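Brollimero opens its doors

I finally made it over to the Brollimero open day in November 2022, after missing the one in March because my car wouldn't start. Six of us rode up together from the Bustos office, and I'm still talking about it at lunch (sorry, everyone).

You get to wander pretty freely, which I loved. I spent most of my time by the white table where the Brono gripper was set up, and I asked way too many questions. The team there is happy to chat about everything from fingertip pads to why software updates always land the night before visitors come. There was coffee too, and those little lemon cookies!
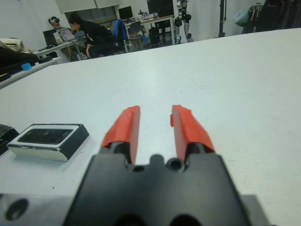 The gripper's red-orange fingertips over the white tabletop, with a VR headset in use at the desk behind.

I'd never stood that close to a robot hand before, and I kept looking over at the humanoid at the back of the room as well. The talk afterward was on how they teach a robot to pick things up, and I followed more of it than I expected to. My favorite bit was hearing that their practice log is up to 705 tries on one task. I gave up on the guitar a lot sooner than that.

The next open day will be at the Brirkoter building, doors at 1730, and we have 8 spots. Drop me a note if you want one!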